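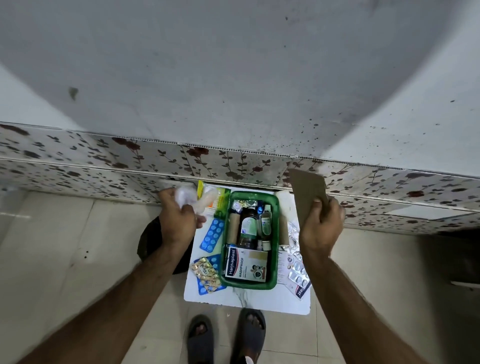

文・点検:Evis 住宅設備管理 点検係 / 対象:ゾムヴィル(Zomville)共同住宅 居室および共用部 / 1月実施分

判定は「良」「要観察」「不良」とし、対象外の項目には「−」を記す。前回から判定が変わった項目には、コメント欄に理由を書くこと。「特に問題なし」だけのコメントは受け付けない。計測した項目には計測位置も残す。

## 1. 電気設備

- [x] 分電盤の扉が全開できる — **良**
- [x] 回路名の表示が現状と一致する — **要観察**
- [x] 漏電遮断器のテストボタンで遮断する — **良**
- [ ] コンセント刃受けの保持力 — **不良**
- [x] 延長コードの多段接続がない — **良**
- [x] 電源コードが家具の脚に踏まれていない — **要観察**

コメント:
回路名は「洋室」とだけ書かれた札が二枚あり、どちらが北側か判別できない。遮断して確認したところ、上段が北側であった。札の貼り替えは未了。
刃受けは台所の冷蔵庫用コンセントで緩みが大きい。プラグが自重で傾き、刃の根元が見える。変色と焦げはない。当該口は使用停止とし、隣の口に移した。交換は電気工事の有資格者に依頼する。
コードの踏み込みは寝室の一か所。被覆につぶれ跡があるが、芯線の露出はない。家具を動かして解消した。次回、つぶれ跡の硬化とひび割れを見る。

テストボタンの操作は、居住者がデータを保存し、在宅医療機器の有無を申告した後に行う。前回はこの確認欄が用紙になく、口頭で済ませていた。今回から用紙の冒頭に欄を移した。

## 2. ガス・燃焼機器

- [x] 接続具のひび、べたつき — **良**
- [x] ガス栓の未使用口にキャップがある — **良**
- [x] こんろの炎色、立ち消え安全装置 — **良**
- [ ] 給湯器の排気口周辺に物がない — **不良**
- [x] ガス警報器の有効期限 — **要観察**

コメント:
給湯器はノルズダール(Norðdahl)型の壁掛け機。排気口の正面に物干し用の支柱が立ち、シーツを掛けると排気をふさぐ位置になる。支柱の移設を居住者に依頼し、移設までは給湯中に干さないよう書面で伝えた。排気口の縁にすすはない。
警報器は期限まで残り5か月。次回点検の時点で期限を過ぎるため、今回のうちに発注へ回す。取付位置は天井側で、使用ガスの種別に合っている。
こんろは三口のうち奥の一口で点火に時間がかかった。電極の汚れを拭き取った後は一回で点火した。電池は交換していない。

## 3. 火災警報器・消火器

- [x] 警報器の作動試験(ボタンまたはひも) — **良**
- [x] 本体の製造年表示が読める — **良**
- [x] 壁付けエアコン吹出口との離隔 — **要観察**
- [x] 消火器の圧力指示が適正範囲内 — **良**
- [ ] 消火器の周囲に物がない — **不良**
- [x] 消火器の本体底部にさびがない — **良**

コメント:
居室の警報器は全数で鳴動。連動型への更新は計画に入っていない。
離隔は規定内に収まっているものの、吹出口の風向板を交換した部屋があり、風が以前より天井寄りに出る。冷房運転時に煙の到達が遅れないか、夏季に再確認したい。
階段下の消火器は段ボール箱の奥に入っていた。箱を移し、床にテープで範囲を示した。同じ指摘は前回も出ている。掲示の効果が薄いため、今後は壁掛け金具での設置に変更する案を管理者へ上げる。

## 4. 水回り・床

- [x] 給水管、排水管の継手からの漏れ — **良**
- [x] 洗濯機排水ホースの差し込み — **良**
- [x] 浴室出入口の段差表示 — **良**
- [ ] 床タイルの浮き、欠け — **不良**
- [x] 滑り止めマットの裏面の劣化 — **要観察**
- [x] 給湯の最高温度設定 — **良**

コメント:
浮きは打診で確認した。洗面所の出入口側に鈍い音の範囲があり、縁の一枚に欠けがある。欠けは素足で踏む位置のため、当日に養生テープで覆った。恒久補修は下地の確認後とする。
タイル張りの床では、底のすり減った室内履きが滑りの原因になりやすい。かかとの脱げる形は階段での使用を避けるよう、入居時の案内に一文を加える。マットの裏面は粉をふき始めており、押すと床に白く移る。まだ滑りはないが、次回までに交換すること。
排水ホースは固定バンドの締め直しのみ。バンドのねじが内壁側を向いていて工具が入らないので、次に洗濯機を動かすときに向きを変える。

## 5. 薬品・救急用品の保管

- [x] 幼児の手が届かない高さ、または施錠 — **要観察**
- [ ] 期限切れ品の分別 — **不良**
- [x] 直射日光、熱源、湿気からの離隔 — **良**
- [x] 外箱または添付文書と中身の対応 — **要観察**
- [x] 洗剤、殺虫剤との区分 — **良**
- [x] 緊急連絡先の掲示 — **良**

コメント:
点検は必ず中身をすべて出して行う。上から見える範囲だけで判定すると、底に残った品の期限を見落とす。出した品は「期限内」「期限切れ」「判別不能」に分け、判別不能は期限切れと同じ扱いとする。
期限の印字が端にあるシートは、使いかけで端を切り離すと期限も名称も読めなくなる。切り離す場合は印字のない側から使うよう居住者に説明した。切り離した一錠ずつの小片は誤飲の危険もあるため、保管しない。 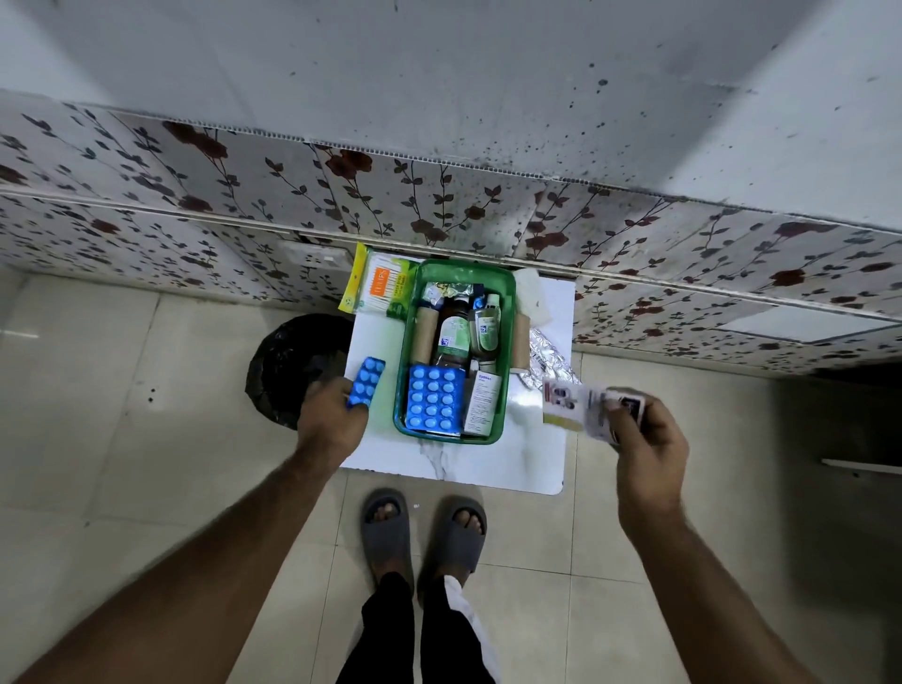 外箱のないシートについては、名称が読めても用法が分からないものを「要観察」とした。処方薬の残りは、本人以外が使わないことを確認のうえ、薬局への相談を勧めている。点検係は服用の可否について助言しない。問い合わせを受けた場合は、その旨を記録して薬剤師へ回す。
瓶入りの液剤は開封した月をラベルに書く。印字された期限は未開封時のもので、開封後の目安にはならない。栓の周りが固着しているもの、内容物に濁りや沈殿が出たものは、期限内でも使用を止め、薬局に確認する。振って使う製剤は沈殿が正常な場合があるため、表示を先に読むこと。
高さの件は、救急用品を棚の上段に置く部屋で踏み台がすぐ横にあった。踏み台を別の場所へ移した。来客に幼児がいる家庭では、普段の世帯構成だけで判定しない。

| 区分 | 確認する箇所 | 不可とする状態 |
|---|---|---|
| 錠剤シート | 名称、期限、破れ | 名称または期限が読めない |
| 液剤 | 栓、液の色、開封月 | 漏れ、表示と異なる外観 |
| 軟膏 | チューブの折れ目、口元 | 分離、亀裂、口元の硬化 |
| 滅菌ガーゼ | 個包装の密封 | ピンホール、開封跡 |
| 絆創膏 | 剥離紙、粘着面 | 黄変、粘着の低下 |
| 体温計 | 表示、電池 | 表示欠け、液漏れ |

## 6. 避難経路・建具

- [x] 玄関扉が最後まで開く — **良**
- [x] 廊下の有効幅 — **要観察**
- [x] 階段手すりのがたつき — **良**
- [ ] 避難はしご収納部の開放 — **不良**
- [x] 窓の補助錠、転落防止部材 — **良**
- [x] 夜間照明の点灯 — **良**

コメント:
収納部のふたは固着していた。周囲の塗り替えで塗料が隙間に入ったとみられる。刃で縁を切ると開いた。内部のはしごにさびはなく、留め具も動く。パッキンに塗料が残っているため、部品交換までを不良として扱う。
廊下はベビーカーと自転車で幅が狭くなっている。点検時は通行できたものの、担架を想定した幅には足りない。自転車は駐輪場に空きがあるので、管理者から移動を求める。
夜間照明は15分連続点灯で確認。8番灯はちらつきがあったが、安定器ではなくソケットの接触であり、差し直しで収まった。

## 7. 転倒・落下

- [x] 背の高い家具の固定 — **良**
- [x] 棚上の重量物 — **要観察**
- [x] 吊り照明の引掛部 — **良**
- [x] ガラス面の飛散防止フィルム — **要観察**

コメント:
家具固定はカンダンス(Cundance)の突っ張り棒を使用する部屋で、天井側の当たりが石膏ボードのみの箇所がある。揺すっても動かないため判定は良としたが、当て板の追加を勧めた。突っ張り棒は季節で緩むので、暖房を使い始める時期に締め直す。
棚上の重量物は、寝具の頭側に土鍋の箱。下段に移せる空きがあり、居住者がその場で移した。
フィルムの端部にめくれ。面の中央に気泡はない。

## 是正の期限と担当

| 項目 | 期限 | 担当 | 状態 |
|---|---|---|---|
| コンセント交換 | 3日以内 | 電気工事業者 | 依頼済み |
| 物干し支柱の移設 | 3日以内 | 居住者 | 連絡済み |
| 消火器の壁掛け化 | 次回点検まで | 管理者 | 起案中 |
| 床タイルの補修 | 8週以内 | 内装業者 | 見積待ち |
| 期限切れ薬品の分別 | 15日以内 | 居住者 | 説明済み |
| はしご収納部パッキン | 8週以内 | Evis | 部品手配中 |
| 回路名札の貼り替え | 15日以内 | Evis | 未着手 |

是正後の確認は、作業した者とは別の者が行う。写真だけで完了とできるのは、名札、掲示、物の移動に限る。電気、ガス、避難器具は現地で動作を見てから欄を閉じる。

## 用紙への申し送り

- 「湿気」の欄は基準があいまいで、点検者ごとに判定が割れる。次版では洗面台下と流し台下への保管を一律「不良」とする。
- 給湯温度は計測位置の欄が狭い。浴室と台所を分けること。
- 5章の「外箱との対応」は、外箱を捨てた品の扱いが注記にない。上のコメントを注記へ移す。
- ガス警報器の期限は年月で記入する。「まだある」という記入が前回の用紙に残っていた。
- 居住者の不在で未実施となった部屋は「−」を使わず、空欄に斜線を引いて再訪の予定を書く。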